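About Prokura

Prokura teaches robots household jobs by having people do the jobs first. We are a small company in Flotthorpe, and we have been at it long enough to be tired of most of what gets said about our field, including some of what we used to say ourselves.

If you came here from one of the videos that go around, please lower your hopes a little. A clip of an arm folding a towel tells you that an arm folded a towel. You don't see the tries before it, or who was at the controls. When we show our own work to visitors, we say up front whether a person was driving. It makes for a duller visit.

What we do

We collect demonstrations. Some are done by remote control, with the operator at a desk and the arm across the room. Most are done by hand, with a gripper the operator holds and squeezes, so the job gets recorded from the gripper's point of view. The hand method is faster and people get less tired doing it. Whether it teaches a robot as well is something we argue over every week. Our own tests go both ways, depending on the job.

A normal order is 300 demonstrations of one task. We have been asked for 500 and have done it, but we will usually try to talk you down. A large pile of the same motion done the same way on the same table is mostly good for filling a hard drive. We would sooner move things, change the cloth, swap operators and give you fewer.

What we don't do

We don't promise a success rate. A customer once asked us to guarantee 90 percent on clearing a counter, and we turned the work down. We could have hit the number by picking the counter.

We don't sell robots. We don't write reports on the future of work. We have no view on when you will have a robot butler, except that we wouldn't sell the dishwasher.

How we started

Prokura grew out of a contract for Ackah, a kitchen supply firm that wanted to know if sorting returned goods could be automated. We spent a winter on it and told them no, not at a price they would like. They paid the bill and sent us more work, which surprised us. Our second room, on the Trokitz side of the building, opened the following January and is where the tabletop jobs are done. 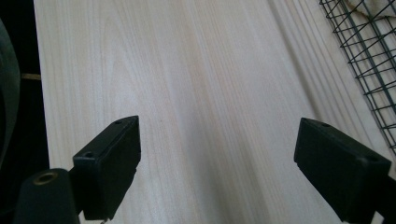 Tabletop work with the hand-held gripper, fingers open over bare wood.

Working with us

Send us the task in one paragraph, in plain words. If you can't say when the job is finished, we can't show a robot how to finish it, and that conversation is best had early. The first 3 sessions are a trial. After that you get the recordings, our notes on what went wrong, and a yes or no on whether we think it's worth going on. Plenty of people get a no.

Related pages
- Hand-held or remote: our test notes so far
- Why we throw out recordings
- Questions to ask before you buy a demo
- Visiting us in Flotthorpe

This site uses cookies to remember your settings and count visits. By continuing to browse you agree to their use. Accept | Manage settings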